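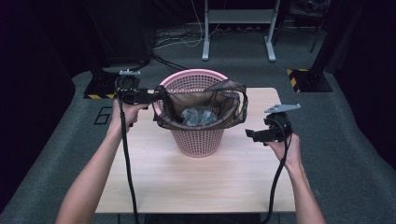
Granevetti, who tested an earlier version of the set, wrote to us that most of his failed runs began with the bag and not with the robot, and he asked why we gave thin plastic so few examples. We took this remark seriously when planning the second round.

Figure 3. Collecting a bag task with two hand-held grippers. The left gripper holds one edge of the bag near the rim of the basket.

3.2 Collection of bag tasks

In the second round we recorded 454 examples of tasks with bags and liners. The work was shared by 8 operators at the Iston site. Each operator holds one gripper in each hand and does the task at normal speed, as in the first round. An example starts when both grippers are in view and ends when the operator says "done". We did not remove examples in which the bag slipped and was taken again, as long as the task was completed.

Thin plastic changes its shape with every touch, so two examples of the same task can look very different. For this reason we asked the operators to change the first grasp point between examples. In February the instructions did not include this rule, and 134 examples had to be recorded again.

The labels were written with the Kasar tool. We mark only the moments when a gripper closes or opens on the bag. Labels for the path of the hand are computed later, as explained in Section 3.4.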